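Rorkico Raises Seed Round to Build Tools for Small Mobile Puzzle Studios

UTDALE, 19 February 2025 — Rorkico, a software company that makes publishing and live operations tools for mobile game developers, today announced that it has closed a seed round led by Ferrand, an early-stage investment firm. Trelleston, a game publisher that has worked with the company since its first product test, also took part. Terms were not disclosed.

The company will use the money to hire engineers, open its main product to more studios and add support for two additional ad networks. It plans to start taking new customers in March.

Rorkico sells to studios with 10 or fewer employees that make puzzle, word and card games. Many of these teams release a game, watch the first numbers come in, and then have to choose between fixing the game they have and starting the next one. Changing a level order, a daily reward or the price of a hint pack often means a new build, a new store review and several days of waiting. Rorkico's product lets a designer make those changes from a web page and send them to a chosen group of players the same day.

"Most of the teams we talk to have one programmer, and that person is also handling store listings and support mail," said Séverine Courtois, chief executive of Rorkico. "If a designer wants to move a difficult level back by a few places, that should not take a programmer off the next game for a week."

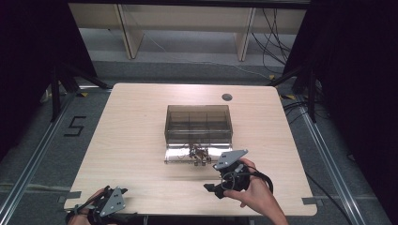
A divided, smoke-tinted plastic box on a wood-grain tabletop.

The product has three parts. The first is a level manager, where designers can reorder, retire or swap levels and see where players stop. The second is a store editor for prices, bundles and limited-time offers. The third is a test planner, which splits players into groups and reports the results in plain language. A studio can use any one of the parts without the others.

Game data stays in the studio's own account. Rorkico does not sell player data and does not combine data from different customers, the company said. Studios can export their full history at any time, including after they cancel.

During the closed test, studios used Rorkico to manage games with more than 400 levels, and the company rebuilt its level manager partway through after hearing that long lists were slow to load. The new version loads levels in blocks and keeps a record of every change, with the name of the person who made it. A change can be rolled back by anyone on the team with editing rights.

"We looked at a lot of tools in this area and most of them were built for large publishers with an analytics department," said Digby Hoani, partner at Ferrand. "Rorkico's customers don't have a department. They have a shared calendar and a release date. We liked that the product was already in daily use by the people it was made for, and that they were asking for more seats."

Hoani will join the Rorkico board of directors.

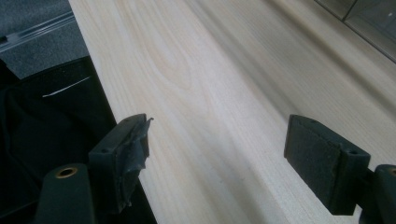
Rorkico currently has 7 employees, all based in Utdale. The company expects to add 4 more with the new funding: two engineers for the test planner, one for the software kit that goes inside each game, and one support specialist. The support role is new. Until now the engineers have answered customer questions themselves, and Courtois said they will keep doing so on a rotating schedule after the hire is made.

Trelleston will offer the product to the outside studios it publishes. Those studios will get the level manager at no charge for their first title and will deal directly with Rorkico for setup and support. Studios are not required to use Rorkico as a condition of a Trelleston publishing deal.

"Our publishing contracts already ask developers for a lot of reporting," Courtois said of the arrangement. "Sorry, I should say Trelleston's contracts. We have been working together long enough that I mix them up. The point is that the reports can now come straight out of the tool, and the developer doesn't have to build a spreadsheet."

The software kit works with the common mobile game engines and supports both phones and tablets. Games that lose their connection keep the last settings they received, and new settings are applied the next time the player opens the game. Support for desktop and browser versions is planned but has no release date.

Pricing is based on the number of live games a studio has — there is no charge per player and no share of revenue. Studios with a single game in soft launch can use the full product free until that game has its wide release. Customers from the closed test will keep their current price for as long as their accounts stay open.

Studios that want to be included in the March opening can request access through the Rorkico website. Applicants will be asked for the name of the game, the engine it uses and its current release status. The company will set up new accounts in the order requests are received.

About Rorkico
Rorkico makes publishing and live operations tools for small mobile game studios. Its software helps designers manage levels, prices and player tests without a new build. The company is privately held and based in Utdale.

About Ferrand
Ferrand invests in early-stage software companies, with a focus on games, creative tools and developer services.

Media contact
Rorkico Press Office, Utdale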